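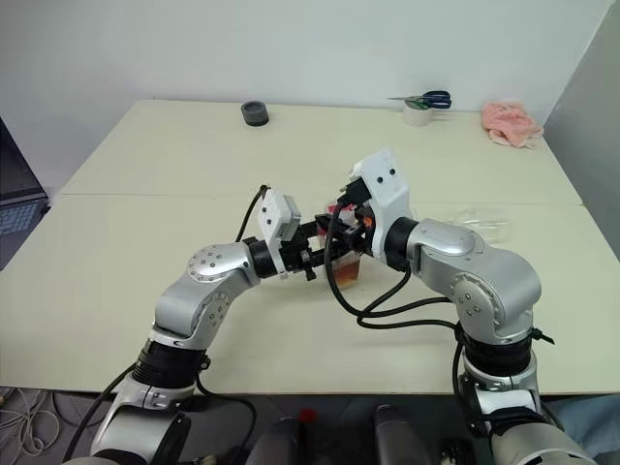
Solveig Lindqvist asked that the previous minutes be corrected before approval: the change to the Sumwood stairwell quote was deferred, and the minutes recorded it as accepted. Corrected on that point and approved.

1. Water pressure, upper floors
Readings taken on the top landing remain below the level stated in the Amaral maintenance contract. Amaral attributes the drop to the pressure-reducing valve on the main riser and proposes replacement in September. Parts and labor are covered by the contract; the shutoff is not expected to exceed 2 hours. Notice to be posted in both entrances.

Action: secretary to confirm the shutoff date with Amaral in writing.

2. Stairwell handrails
Sumwood's revised quote is $215 per bracket, fitted. The earlier quote left out removal of the old brackets -- this is now included. It was noted that the rail on the north stair is loose at the second landing. Agreed to proceed with the north stair only. South stair held over to the next budget.

3. Bicycle storage
Coltik has supplied a drawing for 16 spaces in the former coal store. One resident objected that the door swing would block the meter cupboard. The drawing shows the door opening outward, but the clearance is not given. Item left open.

Action: Lindqvist to measure the door and return the figure to Coltik.

4. Entry system
Ineo reports that two key fobs on the old register are still active. Both to be canceled. The replacement charge stays unchanged. A request for a timed unlock on Saturday mornings was put to the vote and not carried.

5. Other business
Gutter cleaning on the courtyard side is overdue. Two prices to be obtained.
Recycling bins are again being left in front of the side gate; a reminder will go out with the water notice.

Meeting closed at 9 p.m. Next meeting to be set once the valve date is known.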